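Drorham Handling Code

The Drorham Handling Code is a set of working rules for hand-held gripper recording, used when people carry out everyday tasks with grippers so that robots can later be trained on them. First issued at Clusaddale, current version dated Feb 15, 2018. Edited by Padmavathi Bangera. 19 rules in 4 parts — floor, operator, gripper, records.

Floor rules come first. Work areas taped or painted on the floor, walkways kept apart from them. Chairs back where they were between takes. Visitors stay out of the marked area unless the operator calls them in.

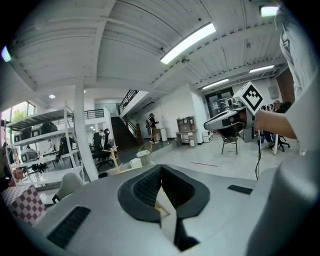

Cables are the longest part. Slack enough for a full reach, never so much that it gets underfoot. Connectors checked at the start of a shift and again after any snag. Rule 601 (the numbering is inherited from the older Toriddale manual) says an operator stops when a cable pulls tight, even mid-task. Often skipped in practise.

Operator rules: straps adjusted before the grippers are picked up, marker faces clean and uncovered, both hands kept in view of the head camera where posible. No one works alone with 2 grippers on a raised platform.
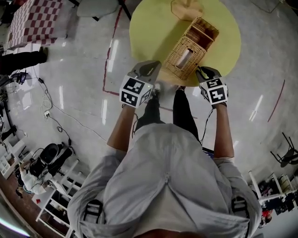

Two-handed work with marked grippers at a basket on a round table.

Record rules are short. Failed takes are kept and labeled, not deleted. The Nair supplement, added in July, covers baskets, lids and other woven items — mostly how to log a slipped grip. Part 4 still under revision.

See also: Toriddale manual; Operator fatigue; Floor marking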